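Hevis opens second tableware workshop in Gredthorpe

Gredthorpe, 25 Sep 2020

The family company Hevis, maker of plates and bowls for school canteens and nurseries, has opened its second workshop in Gredthorpe. The new place is in the former Vávra dairy on the canal side, which was empty for many years. The work on the building was finished in time and the first orders are already on their way to customers.

The dairy has 2,801 square metres on two floors. Hevis uses the ground floor for production and packing. On the upper floor there are offices, a small kitchen for the staff and a room where the customers can see the whole range and compare the sizes. The old tiled walls of the milk hall were cleaned and kept, and also the clock above the main door, which is now going again.

"We looked at many buildings outside the town, and they were cheaper," says Vlastimil Paulík, the managing director of Hevis. "But our people live here and many of them walk to work. We did not want to put them all into cars."

With the new workshop the company has now 107 employees. Further places will be offered until December, first of all in packing and in customer service. Previous experience with tableware is not necessary. The company gives its own training, which takes two weeks and is paid in full.

The main product of the new workshop will be the Truver range for children from two to ten years. Truver consists of plates, deep bowls and cups, and all pieces can be ordered one by one. Until now a school had to buy a complete set also when it needed only bowls, and many kitchens complained about this – with good reason, as the company admits. The smallest order is now one box of a single item.

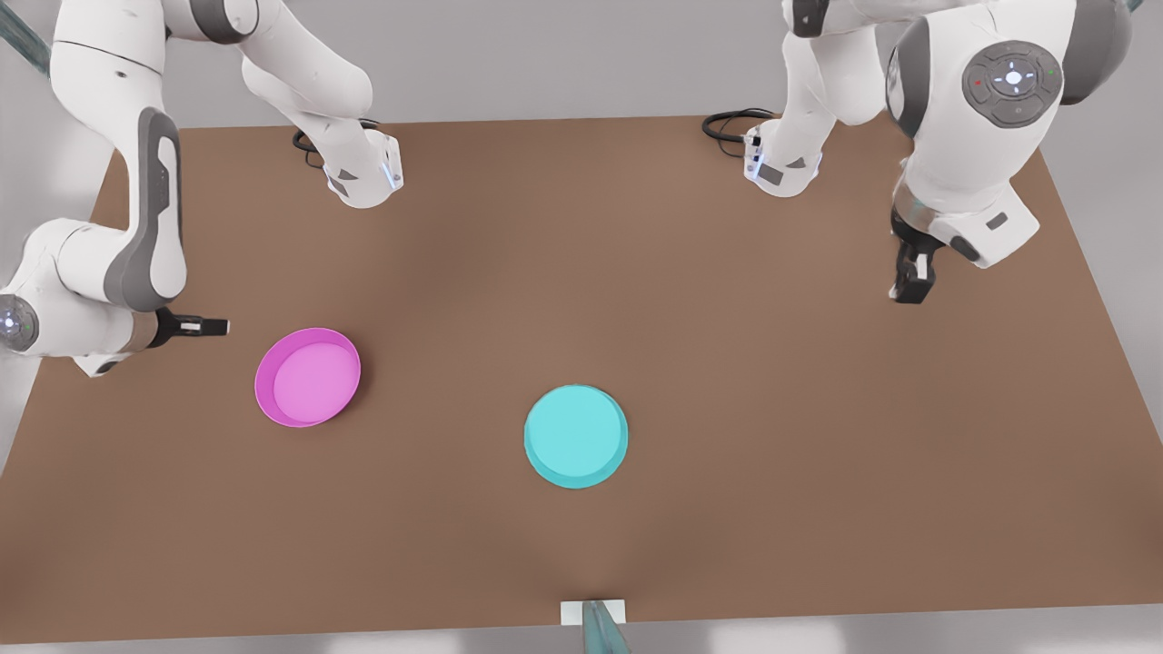

Orders from schools in the region will be delivered by the company's own van, without a charge for transport. For other customers the delivery is free from 300 pieces. Broken or damaged pieces can be reported by telephone or by e-mail, and Hevis will send the replacement with the next delivery.

The price list for the school year is valid from today and can be requested from the office in Gredthorpe. Kitchens which are already customers will receive it by post and do not have to ask for it.

Contact for the press: Vlastimil Paulík, Hevis, The Old Dairy, Gredthorpe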